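Ticket: mesh pen cup tips over and pens won't write
Product: Javurano desk set (cup and gridded gray mat)
Opened by: Glenys Clegg
Status: Open, waiting on replacement part

Hi support team! I'm writing in again about the black mesh pen cup from the Javurano set. I know a pen cup is not the world's most urgent problem, but I've had two separate annoyances with it since October and I'd love to get them both sorted in one go.

First annoyance: it wobbles. Give the desk a bump (I'm a desk bumper, I can't help it) and the cup rocks on its base, and if the tall stuff is all on one side then over it goes. Second annoyance: my pens have started skipping, and I wondered if standing them up in the cup all day is doing it. The person on chat asked me to keep a log of what I tried, so I've been typing it up as I go. Sorry in advance for the length!

What I tried, in order:

Took everything out and put the cup on the kitchen counter by itself. It still rocked, so we can rule out the mat. I did think the mat might be to blame, what with the weave having a bit of texture to it, but no.

Flipped the cup over and looked at the bottom. The ring that the mesh is attached to has a little bump in it on one side, like a blob left from where it was joined. You can feel it with a fingertip more easily than you can see it. I tried rubbing it down with a nail file and got nowhere, apart from ruining the nail file.

Stuck felt pads underneath, the kind you put on chair legs. Much better for one afternoon and then one of them slid off sideways and I was back where I started. I cleaned the ring with rubbing alcohol and tried again with new pads, and those have held up so far, but there's still a bit of a lean to it.

Then I went through what was in it. There was a lot of junk! Dried-out highlighters, a ruler that never belonged there, a screwdriver I'd been hunting for all summer. I cut it down to the things I reach for, which means something with a red handle, my red pen with the shiny cap, the clear gray one and the black marker with the Chinese label. Lighter cup, less tipping, and I can find things again. 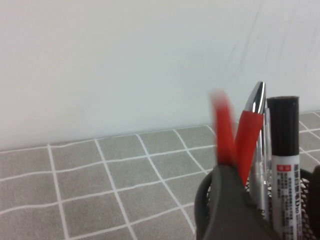 Does it matter which way up pens and markers are stored?

It depends on the ink. Gel pens and ballpoints generally do best tip down, so the ink stays near the ball, and most markers are happiest lying flat so the ink spreads evenly through the felt. Keep the caps pushed on tight either way.

That was the reply I got on the second issue (thank you, very clear), so here is how it went. I turned my skipping pen tip down and left it overnight. In the morning it gave me one scratchy line and then wrote fine, and it's been fine all week. The marker I now lay in the drawer at the end of the day, if I remember, and I mostly don't. It still writes a nice dark line so I'm not going to fuss.

I also had an old Somlow gel pen that didn't come back at all. I tried scribbling on the sole of a sneaker, I tried warm water, I tried rolling it between my hands like I was starting a campfire. Dead. Into the trash it went, and I don't hold you responsible for that one.

So you can close the pen part of the ticket as far as I'm concerned. The wobble is the bit I still need help with. Your first email offered me either a new base ring or a whole new cup, and I'd really prefer the whole cup if that's still on the table, as I don't see how I'd get the ring off without bending the mesh. Same size and same black, please, so it matches the letter tray.

Two other things while I have you. The order confirmation shows my shipping address as the old place on Clirndale, and I need that changed before anything goes out. And do I have to send the wobbly cup back? If not, I'll keep it in the garage for paintbrushes, where it can lean all it likes.

Mornings before 7 are best if anyone needs to call me, otherwise email is great.

Thanks so much,
Glenys

Update, added later: got the message that the new cup is packed and the address is fixed. Please leave the ticket open until it gets here and I've had a chance to set it down on the counter and give it a poke. I'll write back either way!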